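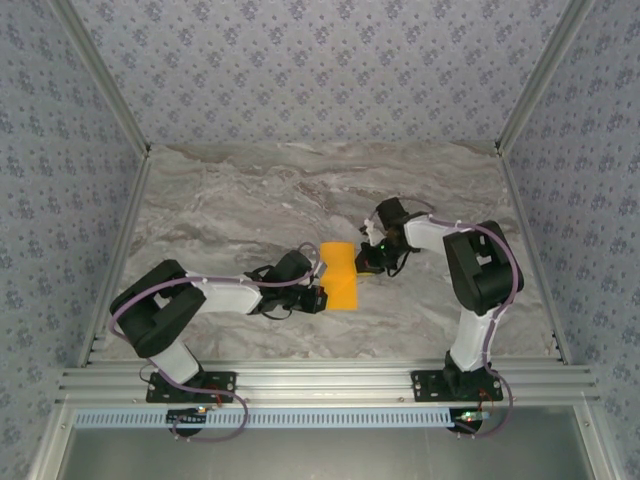 Two arms and a yellow piece between them on the marble-pattern top.

Generator load during charter turnaround – one set or two?

Asked by Darius Dumitrescu, in Boat Systems > Power

I look after a 24 V / 230 V motor yacht that does week charters out of Holtley from May on. She has two gensets of equal size and an inverter bank. During turnaround we are on shore power, but the pedestal is limited and trips when the laundry, galley and air conditioning chillers overlap. The previous engineer ran both sets in parallel all afternoon. The hour meters show what that cost.

Port set is 330 hours past its last major service, starboard is at 121. Owner wants the hours kept down because the charter agreement bills fuel to the guests but service to him. Can I run one set plus shore, or do I need an isolation transformer first? The panel is a Sellitik with manual changeover. No documentation on board except a wiring sketch with half the breaker labels missing.

Answer from Elínborg Baldursdóttir (accepted)

With a manual changeover you cannot run a set and shore on the same bus. They are not synchronized and the interlock should prevent it. If the interlock has been removed, stop and put it back before anything else. An isolation transformer does not change this. It deals with galvanic separation from the dock and does nothing for load sharing.

A split bus is a different matter. If your panel has a bus tie breaker, open it, put the chillers on the generator side and leave the hotel loads on shore. Check that the neutrals are separate on each side. On older panels they are sometimes common, and then you get nuisance trips on the dock RCD. 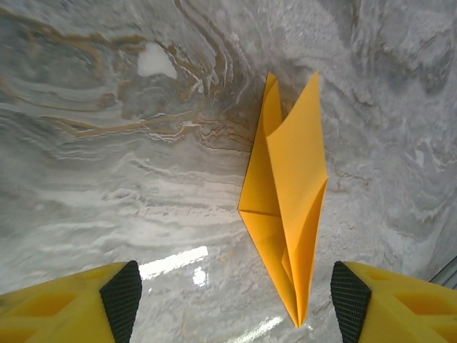
Then look at starting current. A chiller compressor started direct on line draws several times its running current for a moment, and it is usually that moment that trips the pedestal. Soft starters on both compressors may solve the whole problem without starting a generator. Measure with a clamp meter that has an inrush function – an ordinary one is too slow.

As for hours, alternate the sets so the port one reaches its service in a gap between charters. Keep the running set above a third of rated load. Long periods of light load will glaze the bores, which costs more than the hours you saved.

Answer from Grímur Hedegaard

Had the same thing at Ivoton. We set the washers to run after 2000 when the chillers had cycled down, and that was the end of it. Pedestal never went over 82 percent after that. Cheaper than soft starters.

Answer from Lovisa Fjeld

Ask the marina for a bigger outlet. Some have them on the end berths.

Comment from Darius Dumitrescu

There is a bus tie, labeled as a spare. Neutrals are common, so that gets separated first. End berths are taken through the season. Will price soft starters and move the laundry to the evening meanwhile.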